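# Kerkham Metal Bin, Large, Gray

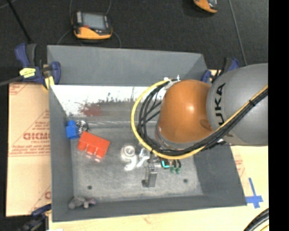
**Storage & Handling › Metal Bins › Open Top**

The Kerkham is the large bin in our Ekville workshop range. It is an open metal bin for loose parts, toys, hand tools, offcuts and all the other things which do not stack and do not like to stand in a row. We make it in gray only. Customers sometimes ask for blue or green, but gray is what we keep on the shelf.

The far wall is tall and the sides open outward, so you can reach to the floor of the bin without scraping your wrist. Large toy building blocks, like the red one here, are a good load for it. They are light, they have an awkward shape, and in a deep box with straight walls they always get stuck in the corners.

## Surface

Inside, the metal is bright enough to give back some color from what you put in. Please expect that it will not stay like new. The floor gets scratched first, mostly in the center, and the inner panel collects scuffs and small dark marks. This is normal wear and we do not replace bins for this reason. If you want to keep the floor nice for longer, order the rubber mat (see below) and put it in from the first day.

Two small round holes are in the floor. If you store very small pieces, for example screws or beads, use the mat or a tray, or they can find the way out.

## Details

| | |
|---|---|
| Item | Kerkham bin, large |
| Item number | 3,028 |
| Material | Metal |
| Color | Gray |
| Top | Open, no lid |
| Floor holes | 2 |
| Minimum order | One piece |
| Largest order from stock | 12 pieces |

For more than 12 pieces please write to us before you order. We produce the bin in batches of 300 and the next batch is planned for April.

## Placing the bin

Put the bin on a flat bench or a stand that does not move when you push it. The Trakar stand fits under it and has a small lip at the front. You can also use your own table, only check that the full base is supported. A bin that hangs over the edge will tip when the load slides to one side.

Do not carry the bin when it is full. Take the heavy things out first, then lift with both hands under the base and not by the walls.

## Cleaning

- Empty the bin and brush out the dust.
- Wipe the walls and the floor with a damp cloth and a little dish soap.
- Dry it well, also around the holes.
- Do not use steel wool. It leaves more marks than it takes away.

Grease from tools comes off with warm water if you do not wait too long. For old grease, leave a soapy cloth on the spot for an hour and wipe again.

## Goes well with

**Trakar stand** – fixed height, with front lip. Delivered flat, four screws, the key is in the bag.

**Rubber mat for Kerkham** – cut to the floor of the large bin. It covers the holes. Black.

**Wi label holder** – clips on the top edge of a wall and takes a paper card. Sold in pairs.

## Delivery and returns

The bin travels in one carton with corner protection. Please open the carton when it arrives and look at the edges. If one is bent, send us a photo before you use the bin and we will send another. Unused bins can come back in the original carton, and the return shipping is paid by the customer.

Questions about sizes, the next batch or a bigger order go to Baltasar Medina at the Ekville office. He answers in the mornings until 12.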